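# About Bondasum

Bondasum supplies clear acrylic display stands to shops, libraries, museums and trade fair builders. The company holds 411 catalog items in stock and makes bent parts to customer drawings. Orders leave from the Sjöberg building, where cutting, bending, inspection and packing share one floor.

## What we make

Most of the catalog is bent from a single sheet, with no glued joints. The main groups are:

- L-shaped stands with a flat base and tall back panel
- stands with a front lip for cards, leaflets or thin books
- sloped sign holders
- risers and small steps

The Bevuvent series covers countertop use. The Drallusska series has deeper bases and is meant for heavier printed matter. Both are sold singly and in cartons of 20.

## How parts are made

Sheet is cut flat, edges are finished, and holes are drilled before bending. Each bend line is heated separately. Lips are formed first and the back panel last, so the part can lie flat on the bench for as long as possible. Parts cool in a fixture and are released once the angle holds.

Custom work starts at 2 pieces. Drawings should give inside dimensions, sheet thickness and the bend direction. Quotes are normally returned the same week.

## Inspection

Clear plastic hides some faults and exaggerates others. Stands are checked on a tabletop for rocking, lip width, bend angle and surface marks. Last year the inspection bench logged 2,954 parts, and the results are used to adjust heating times. 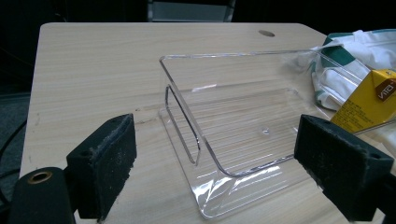 **Department: Finishing and Inspection**

A narrow upturned lip forms the slot on this L-shaped stand. The wood grain of the table shows through the sheet, and the bent edges catch the light as thin lines.

Nelli Kinnunen heads the department. Iida Kemppainen handles returns, replacement parts and questions about cleaning. For routine care, use lukewarm water, mild soap and a soft cloth. Window sprays containing ammonia should be kept off the plastic.

Visits to the sample room are by appointment. The room closes for stocktaking in October, and orders placed during that period ship as usual.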